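The Drawer Is Not the Problem

Every April I get the urge to own fewer things, and every April I satisfy it by buying something to put the things in. Last spring it was a set of dividers from Kleinschmidt, 16 compartments, very handsome. They now hold batteries of uncertain health and one key that opens no door in my house.

The storage business understands people like me. Worell will sell you a box for your boxes. The Ovberg catalog runs to 462 pages, and I keep it in a magazine holder I bought from Ovberg. I have read it in bed.

What we are buying is a feeling -- the one you get for an evening, when everything has a place and you walk past the closet twice just to look at it. Then the mail comes.
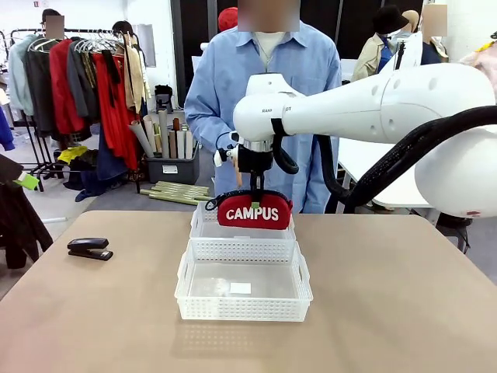
One reader wrote in after my last column on the subject to say that I was being unfair to containers, that her mother raised a large family out of labeled coffee cans and could find a button in the dark. I believe every word of it. But her mother, I suspect, owned a sensible number of buttons.

My own rule, adopted last month and broken twice, is that no container enters the house until one leaves full. Full is the hard part. I got an empty one as far as the curb and felt wonderful, then went back for it after supper. It was a good box.

Recent columns
Against the Guest Towel
31 Days Without a Coupon
The Wodia Warranty and Other Bedtime Reading
Who Needs 100 Hangers?

Last updated 12 Jul 2025

Contact | Copyright | Back to top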